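Nosach Health Network Opens Outpatient Lymphedema and Compression Care Program

Nov 11, 2019

The Nosach Health Network has opened an outpatient program for people living with lymphedema and other forms of long-term swelling in the arms and legs. The program is based on the second floor of the Drellar Pavilion and began seeing patients this morning. It brings together services that were previously offered at three separate locations in the county.

The program will be led by Olga Rocha, a physical therapist who joined the network from private practice and has worked in swelling management for most of her career. Four therapists and a nurse coordinator will staff the clinic. Patients may be referred by a family doctor, a surgeon or a cancer care team.

Lymphedema occurs when fluid collects in the tissue under the skin. It is often seen after surgery or radiation treatment that affects the lymph nodes, and it may appear months or years later. The condition is usually managed over the long term with skin care, exercise, hands-on drainage massage and compression. Many patients wear wraps or fitted sleeves every day.

According to the network's annual service review, 497 residents were referred for swelling management during the last fiscal year. A large share of them were sent outside the county for at least part of their care, and the average wait for a first visit was 31 days. The network has set a target of 14 days for the new clinic.

"Patients told us that the travel was the hardest part," Rocha said. "A person who needs treatment several times a week cannot spend half of each day in a car. We planned the schedule around that."

First visits will last 90 minutes and will include limb measurements, a review of medical history and a written home care plan. Follow-up visits will be shorter. The clinic will be open Monday through Friday, with early evening hours twice a week for patients who work during the day.

Instruction in self-care will be a central part of the program. Patients and family members will be shown how to put on wraps, how to check the skin for signs of infection and when to call the clinic. Classes will be held in the Mahrous Room on the ground floor of the pavilion — the same space now used for the network's diabetes and joint replacement classes. There is no charge for the classes, and a referral is not required to attend.

The cost of equipping the treatment rooms was met in part by a grant from the Plulonis Fund, which supports rehabilitation services in rural and small-town hospitals. The grant also provides for a supply closet from which patients without insurance coverage for compression items may receive a first set at no cost. Over 1,000 items have been ordered for the closet, including wraps, sleeves, gloves and foam padding in a range of sizes.

Coverage for compression supplies differs widely from one insurance plan to another. The nurse coordinator will help patients review their benefits before any item is ordered, and will assist with the forms that some plans require from the referring doctor.

The network advises residents who notice new swelling in one arm or leg to contact a doctor before using compression of any kind. Sudden swelling with pain, redness, fever or shortness of breath should be treated as urgent. Compression is not suitable for everyone, and people with certain heart or circulation problems may need a different approach.

A second phase of the program is planned for February, when therapists will begin holding monthly clinics at the network's two northern offices. Dates and locations will be announced once room schedules have been confirmed. Patients who currently receive care at the older sites have been notified by letter, and their remaining appointments will be honored at the Drellar Pavilion without a new referral.

Parking is available in the east lot, next to the pavilion entrance. Patients are asked to wear loose clothing to their first visit and to bring a list of current medicines, along with any compression items they already own.

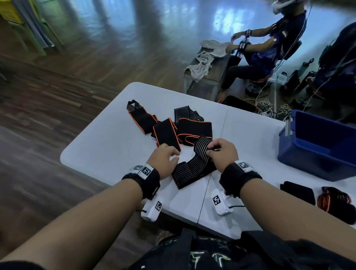

How should elastic compression wraps be washed at home?

Most can be washed by hand or on a gentle cycle in cool water with mild soap, then laid flat to dry away from direct heat. Bleach and fabric softener should be avoided, and the care label should be followed if it gives different directions.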